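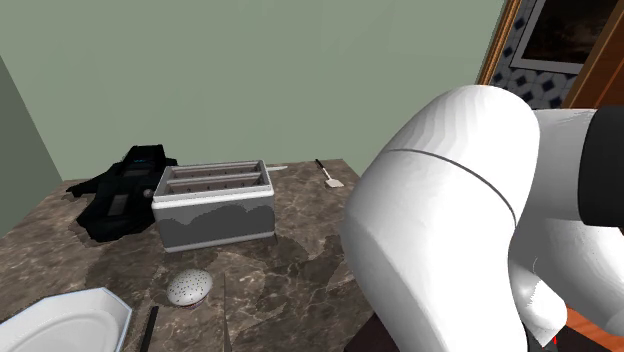
Hedeo Counter Faults

README

Hedeo is a set of 198 simulated kitchen-counter runs that all went wrong, and we're really happy to finally share it! Every run ends in a fault: the arm hits the counter, clips an object on the way down, or freezes near a joint limit.

The worst one gets its own folder, undley_stop. The soft stop fired, but the controller kept sending the old target for 70 ms — long enough to push the wrist into the marble. Ryota Higuchi tracked it down to a stale buffer (great catch, Ryota). It's fixed in version 2.

Known problems
Contact forces in 6 runs are clipped. Look for force_ok = 0.
Cloth contact is noisy, so don't trust it for fault labels.

Please don't tune a real arm's stop limits from these numbers.

Questions or new faults: Yu-ting Yeh, Lekent — send us your weird ones!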